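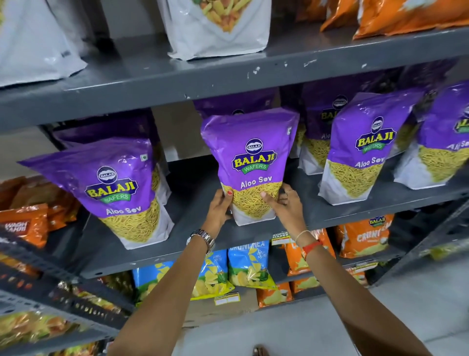
25/08/2025. Shelf trial at the Dellberg shop, second visit. The question for this round is how to get pillow bags to stay upright on a flat metal shelf between restocks, with no trays and no money spent. Mariann Pálfi let us have the snack bay again for the morning. The Aloo Sev packets on the middle shelf are a good test because they are all the same bag and the front label is large, so a lean shows up from the aisle at once. One to the left of the middle was tipping its top out toward the aisle while its neighbor was being set straight by hand, and that forward tip is the fault I want to get rid of. A slight tilt to the side I can live with.

What we tried, in order:

1. Bags stood on the bottom seal, one deep, nothing behind. Poor. The contents settle, the bottom goes round, and the bag rocks.
2. Two deep, front bag resting back against the rear one. Better, but it depends on the rear bag. If the rear one slides, both go.
3. Two deep, bottom seal folded under toward the back before setting down. Best so far. Takes longer per bag.
4. Same as 3, with a strip of folded carton under the front edge, so the bags lean back slightly. Good for standing, bad for restocking. The strip moved every time I put a new bag in.

Method for the fold, so Botond does it the same way: hold the bag low with both hands, one at each bottom corner. Tap it twice on the shelf so the contents drop. Press the lower front with the flat of the fingers, push the seal back and under, then let go of one side at a time. Don't pinch the top to straighten it. The top creases and the bag looks old, and Mariann has asked us not to.

For the standing test I used 20 bags per method and left each lot for 2 hours with customers shopping as usual. A bag counted as fallen if the label could not be read from the aisle without bending down.

- Method 1: 7 fallen
- Method 2: 3 fallen
- Method 3: 2 fallen
- Method 4: stopped early, no count

I don't trust the gap between 2 and 3 yet. Both of the fallen bags in method 3 were at the end of the row, where people reach in, and I did not note where the method 2 ones were. Should have. Next time mark the position on the sheet before picking anything up.

Other notes:

The paint on the shelf edges is scuffed and chipped. I checked whether that matters and I don't think it does for standing, but the carton strip caught on a rough spot and tore. If we go back to strips, use the thicker board from Trisbridge.

Viktória's view is that the whole thing is a spacing problem and that we should set the row tighter so the bags hold each other up. I packed one row tight at the end to see. It stands well until somebody takes one out, then the two on either side lean into the gap. She wants to try it with the row slightly loose. Fine, add it as method 5.

Fuller bags stand better. I weighed none of them, so this is only by feel. The big bags are a separate question and I left them alone. They have more bottom to stand on, but they also get pushed back further when someone looks behind them.

Pulling stock forward works better from the left end, for me. Povilas works from the right and is faster at it. No difference in the result that I could see.

To do:

- Repeat methods 2 and 3 with positions written down.
- Method 5, loose row, Viktória to set it up.
- Ask Erzsébet Kovács if the Wirnport store has the same shelf depth. If it is shallower, two deep may not fit.
- Return the borrowed step stool to Orbán.
- Write up the fold with drawings before the October session. Botond says my description above makes sense only if you have already done it.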